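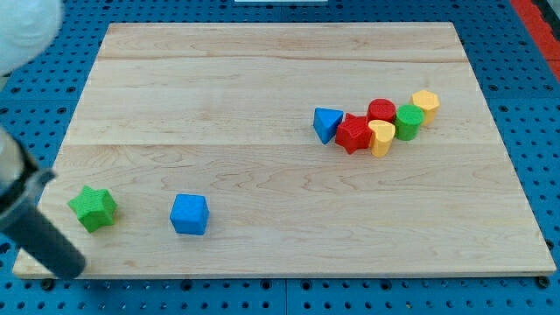 Exhibitor Services Portal – Incident Record

Reference: 146
Service: badge registration and hall entry
Reported by: Gover, stand contractor
Status: closed
Priority: high

Summary of the fault
During the build-up period for the September air show, exhibitor badges issued to Gover and its two sub-contractors were refused at the east gate of Hall 4. The same badges were accepted at the static display gate. The portal showed all of them as valid.

Log

07.40 – Ticket opened by telephone. The contractor states that staff have been turned back at the east gate since opening. Gate staff have asked them to use the visitor entrance, where they have no right of access before the show days.

07.55 – Badge records checked. The order from Gover covers 80 build-up passes, all paid for and released. No blocks found on the account.

08.20 – Gate readers restarted remotely. One badge tested again at the east gate and refused with the message "zone not held". The same badge was read without fault at the static display gate.

08.45 – Paper day passes authorised for the contractor as a temporary measure. Gate supervisor informed. Vehicle passes are not affected.

09.30 – Passed to Iltemine, which supplies the access system. Reader logs for the east gate attached to the ticket.

10.15 – Reply from Iltemine. The east gate readers were working from an earlier zone list, in which Hall 4 was still divided into two parts. Passes issued after the hall plan was revised carry the new single zone, which the readers did not recognise. In all, 356 passes are affected, including 140 held by Benítez for the chalet row and the remainder by smaller exhibitors.

10.40 – Notice sent to all holders of affected passes. Exhibitors were advised not to order replacement badges, as a second order would cancel the first.

11.50 – New zone list loaded to the east gate readers. Two of the six readers did not accept it at the first attempt and were loaded by hand.

12.25 – Gover reports normal entry. Benítez confirms the same for its catering staff.

13.10 – Further report from Ostimeck: one badge still refused. The badge had been ordered under last year's account and had expired. New badge issued at the accreditation office. This was a separate matter and has been recorded under its own reference.

Cause
The revised hall plan was entered in the portal but was not sent to the gate readers. The two systems do not exchange zone lists automatically.

Action taken
The access supplier will confirm in writing each time a zone list has been loaded. One test badge for every zone will be read at every gate on the evening before build-up begins – this check was previously made at the main entrance only.

Exhibitors who were charged for replacement badges on the morning of the fault may apply for a refund through the portal, quoting the reference at the head of this record.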